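**Visita à Lernex: o que perguntar na demonstração do braço?**

Vou em setembro, às 10h. A célula é uma mesa de cozinha com forno pequeno, prato e ketchup.

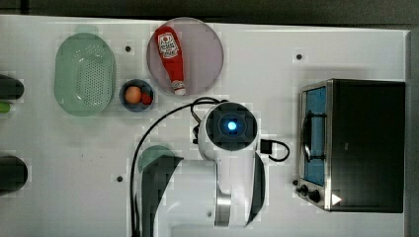 Interessa-me a repetibilidade e o tempo de ciclo. Vale a pena pedir o registo?

**Resposta 1** (259 pontos)

Sim. Peça o registo completo, falhas incluídas. Na Tundholm mostraram-me 300 ciclos e só os bons tinham tempos.

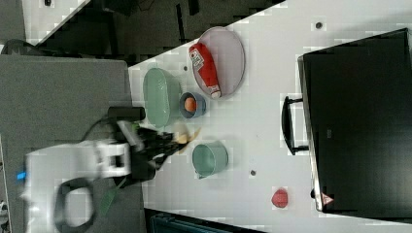
*Garra junto ao objeto amarelo, sobre a mesa.*

Pergunte também quem repõe os objetos entre ciclos.

**Resposta 2**

Fui à da Dobson. Leve calçado fechado.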